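The Meaning of Placed

The Rundum Handling Practice, second edition, had one author and it was Iestyn Samuel, who had written it over a July when the rest of us were on leave. We came back to find it printed and bound at every bench. It had a foreword. The foreword thanked us for our patience.

I read it at my desk with a sandwich and got as far as Rule 3, which said that an object shall be deemed placed when it has been placed.

"That's circular," I said.

"It's a placeholder," said Iestyn.

He did have a lot on. Rundum had sold a contract to Caldeira, and Caldeira would sign off on nothing that hadn't been done under a written practice, and the written practice had to be looked over by an outside assessor. The contract called for 2,000 logged attempts. An attempt was the arm going in, doing something to a part, and coming away again, with a person at the bench to write down whether it had gone well. I was the person at the bench. Aba Annan was the other one, on alternate shifts, and she had been writing "ok" in the outcome column for so long that she'd started signing birthday cards with it.

The assessor came from Pastura and her name was Britt-Marie Sundqvist. She arrived with her own pen and her own copy of the Practice, which had more yellow tabs in it than pages.

Rule 3. Placed

She wanted to see the green part done first. I had no objection. The green part is the easy one if you take it by a single prong, with one finger down the slot and the other flat against the outside, and I had written that on the whiteboard so many times that Iestyn had made it Rule 7 and put his initials next to it.

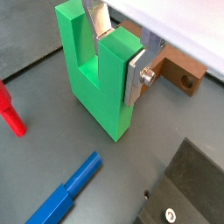 "Stop there, please," said Ms. Sundqvist.

I pressed hold. The arm held.

"Is it placed?"

"It's gripped," I said.

"But it is on the table."

I said it looked that way to me.

"So the table is holding it up, and the robot is also holding it. Under your Rule 3, who has it?"

I turned to Iestyn. Iestyn opened the Practice, as if somebody might have added something to it in the night. He read Rule 3 aloud, slowly, with a little stress on the second "placed," and it was no better for it.

"I would say," he began, and then didn't.

"Open the fingers," said Ms. Sundqvist.

I opened the fingers. You would need to have been paying attention to see it. They gave up a sliver of space on each side and stayed where they were, one still well down in the slot.

"And now?"

"Now it's placed," said Iestyn, with real relief.

"If I bumped the bench?"

"You'd be in breach of Rule 12," said Iestyn.

She turned to Rule 12, which said that the bench shall not be bumped. She put a tab on it.

We went on in this way until lunch. By then it had been put to us that a part might be touching the table and not be placed, might be released and not be placed, and might be placed according to the robot and still in the robot's way. Aba had come in early for her shift. She watched for a while with her coat on and then asked whether she should change any of her oks.

"How many are there?" asked Ms. Sundqvist.

Aba pulled up the log. There were 2,081 attempts in it, which had been good news up to that minute.

"And what did you mean by ok?"

"That it was ok," said Aba.

I've thought about that answer a good deal and I can't improve on it. Ms. Sundqvist wrote it down in full.

The afternoon went to a working definition. Iestyn drew a flow chart. Tõnu Rozīte came over from controls, looked at the flow chart, and said that according to it a part thrown out of the window was placed, provided it landed flat. Iestyn added a diamond about windows. Tõnu said there were other ways out of a building. In the end it was Lamai Duangkaew from purchasing, who had only come in about a purchase order, who said that when she put a mug down she didn't consider she'd put it down until her hand was far enough away to do something else.

There was a silence.

"How far is that?" said Iestyn, with his pen up.

"I don't know," said Lamai. "Far enough."

"We can't print 'far enough.'"

"You printed 'placed when placed,'" said Tõnu.

So we set about finding out how far was far enough. We did it on the green part, with the arm nudged along a little at a time and five adults bent over to look. I had the pendant. Iestyn said "more" and "more" and Ms. Sundqvist said nothing, and every time I stopped, there was somebody who thought it was clear and somebody who thought it wasn't. From where Tõnu stood there was daylight. From where I stood the finger might as well have been glued in. 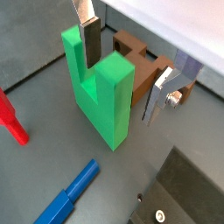 Rule 9. Names

Parts shall be referred to by name. It's a good rule and I'd have voted for it if there had been a vote. Iestyn had assigned the names himself. The green one was the Yoke. The brown one was the Secondary Yoke, although it looked nothing like the first, and the purple one was the Receiving Member, which Aba refused to say in front of visitors.

What we called them, among ourselves, was green, brown, purple, red and blue. Ms. Sundqvist noticed this inside a minute.

"The log says 'Yoke, ok,'" she said. "You said green."

"They're the same thing."

"I'm sure they are. If you were unwell, and somebody from an agency came in, would they know?"

I said they'd have the Practice to go by.

She gave me her copy, open at the list of names, and asked me to find the blue part. I looked under Peg. Under Peg it said "see Pin." Under Pin it said "see Peg, Minor." Peg, Minor was the red one. I knew it was the red one because Iestyn had put in a small drawing of it, in black and white, and next to that, in his own hand, "red."

"Where is the blue?" she said.

"I ran out of July," said Iestyn.

I should say that he isn't a fool. He had come to us from Rilleo, where they'd had a practice running to four binders, and where, he told me once, he had gone three years without having to decide anything. I think he'd hoped to build us something like that. It's a kind thing to want for other people. But it takes more than a month, and you probably can't do it on your own with the air conditioning off.

He sat down on the step stool (Rule 15, the step stool shall not be sat upon) and asked her straight out if we'd failed.

"I don't fail people," said Ms. Sundqvist. "I list observations."

"How many have you got?"

"I've used up my tabs."

Aba went and got her some from the stationery cupboard. They were pink. They were accepted with thanks, and the first of them went on Rule 9.

After that it got easier, as it does once the worst has been said and someone has made coffee. We went through the names and crossed out all the Members. Green became green. Red peg, blue peg. We had a short fight over brown, which Tõnu insisted was closer to chocolate, and which stayed brown. For the big one Iestyn held out for "receiver" and Aba for "the purple thing with the cross in it," and Ms. Sundqvist pointed out that she'd be able to pick out only one of those from across the room.

So that's in. Third edition, page two: purple block, cross-shaped recess in the top. Anyone from an agency could walk in, look through the doorway, and put a finger on it.
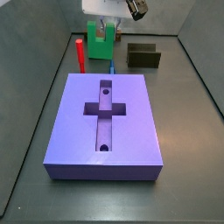

Rule 3, as amended

An object is placed when it is resting where it was meant to rest, nothing is gripping it, and the gripper has moved far enough away to do something else.

Iestyn read it out twice. He asked if "far enough" could at least have a footnote, and it was given a footnote, and the footnote says "ask the person at the bench." That's me, or it's Aba. I hadn't expected to be in a standard. I told my mother.

The log was harder. You can't go back and ask an ok what it meant. Ms. Sundqvist's view was that the attempts already made had been made under the second edition, under which everything that had been placed was placed, so there was, strictly, nothing wrong with them. Caldeira might take the same view. She wouldn't like to be in the room when it was put to them. Iestyn asked what she would do if it were hers, and she capped her pen first, I suppose to show it wasn't an observation, and said she'd start again.

We're starting again. Aba has the early shift. The outcome column has been split into three, one for each part of Rule 3, and she writes "ok" in all of them.

There's one item outstanding. On her way out, Ms. Sundqvist caught the corner of the bench with her bag, quite hard, and everything on it moved a little. She stood and looked at it. Then she went back to Rule 12, took the tab off, and stuck it on the bench.

Iestyn wants to know if we're allowed to remove it. He has written to Pastura.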